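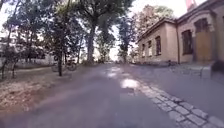

The subscription ran for 6 months and billed on the ninth. Flumel, the company behind it, sold one product: a monthly box of objects selected for the customer by a ranking model, with a printed card giving the reason for each selection. I handled returns. My route that November ended on the path under the trees, where the asphalt was grey and unevenly shaded, with a patch of sun slightly to the right of the middle, and a band of cobblestones ran along the right side up to a paved forecourt and a building. The return was waiting inside the entrance. It was the customer's second box, unopened, with the form taped to the lid.

The form had 9 reason codes. Code 1 was damage. Code 2 was wrong size. Code 9 was "other," with a line for comments. The customer had circled 9 and written: I have not thought of these yet.

I scanned the label and took the box to the Brotonell depot. Procedure required a returned box to be opened, checked against the packing list, and restocked. The list had four lines: one ball of green twine, one door wedge, one tin of shoe wax, one key blank. All four were present. The card for the key blank said: Selected because you will need to replace the one you lose on the stairs.

The cards were generated from a template. The template had a slot for past behavior, filled from the order history, and it was supposed to use the past tense. I reported a tense error through the Kullis ticket system. The ticket was closed overnight with the note "Works as designed."

Boxes came back from that address twice more. In each case the form was circled at 9. The comment on the third box said: Too early. The comment on the fourth said: Too early, but closer. I checked the fourth against its list and found a pair of gray bootlaces. My own left lace had broken that morning, at the eyelet, and I had tied it in a knot to get through the shift. I restocked the laces. 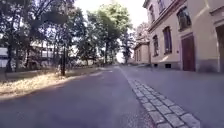 Box 5 went out on schedule and did not come back. The account showed no complaint and no contact. After two weeks the system opened a wellness pickup, a category I had not seen before, and assigned it to me. The instructions were to collect the empty carton if one was offered. I parked short of the address to finish the paperwork. The road went straight on between the trees, and the strip of granite cobblestones beside it was laid in rows, some stones a little darker than others, with dark cracks and gaps between them. I noted this because I had my keys in my hand. I moved them to an inside pocket and zipped it.

The customer answered on the second ring. The carton had been flattened and tied with green twine. I asked if the contents had been satisfactory, as the script required. The customer said that they had been on time.

I asked what that meant. It was not in the script.

"It means I opened it and needed it," the customer said. "The other ones I could still avoid."

I entered the carton as received. The form had been filled in with no code circled. In the comment line was a forwarding address for the sixth box, which was the last one under the contract. The address was mine. 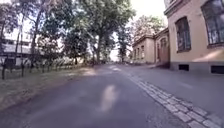
I filed a correction at Brotonell before the end of the shift. The clerk said a change of recipient was valid if signed by the account holder, and it had been signed. The balance had been transferred with it. The terms were owned by Trajkovski, the parent firm, and ran to 1,077 lines. The clerk printed the page on gifts. A gift could be refused at the door, but it could not be refused in advance.

The box arrived on the ninth, at seven in the evening. It weighed very little. I put it on the kitchen table and placed a blank return form next to it, with a pen. I read the nine codes again from the top.

I circled 9. Then I went to get the tape from the drawer, and there was none left on the roll. I stood there with the empty roll in my hand and looked at the box, and after a while I went back for the scissors.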